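Home | Stories | Essays | About | Archive

The Tea Trial
by Rhona Nisbet

Print this story | E-mail to a friend

Sabine Görtz had been hired by Altetti to decide whether the machine could make tea, and by July she had come to hate tea.

The contract said 202 attempts. The kettle had to end up on its base, the can had to be left alone, and then somebody at Kultireck, who were paying for all of it, would be told whether kitchens could be automated by spring.

"It doesn't need to pour," said Sebastian Dumitrescu, who had sold the thing. "Pouring is phase two."

"And water?"

"Water is phase three."

She wrote that down. Her mother, Elvira Benavides, had raised four children without ever getting past phase one of folding a fitted sheet, and Sabine tried to be fair to beginners.

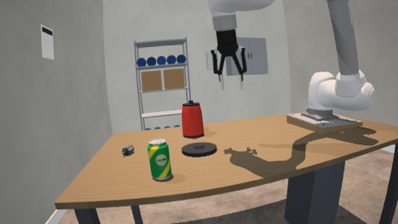

Attempts 1 through 18 had all taken place inside the computer, where a kettle could be dropped all morning and never dent. Sebastian loved it in there. He spoke of it the way other men speak of Portugal. When an attempt went wrong he pressed a key and the world was put back as it had been, which Sabine thought was a lot to ask of a customer's kitchen.

On attempt 19 the kettle went through the wall.

"Physics," said Sebastian.

"Whose?"

He made an adjustment. On attempt 31 the machine picked up the kettle, carried it with great tenderness to its base, and set it down. Sebastian stood up. He called Zsolt Kelemen in from the next office, and Zsolt brought the good cookies, and there was a short speech about 2,000 homes in the first year.

"Can it do it again?" said Zsolt, with his mouth full.

They ran attempt 32. The kettle ended up on its side and the can ended up on the floor.

"So, half the time," said Sebastian.

Sabine went down the hall to the actual kitchen, where the actual kettle had a loose lid and a cord that somebody had wrapped around the toaster. She untangled it, filled it, moved three dirty mugs, found a clean one behind the filter papers and waited for the click. Then she went back and typed "promising" in the box marked Result — it was the only word the box would accept besides "excellent."

14 comments | Share (31) | Print | E-mail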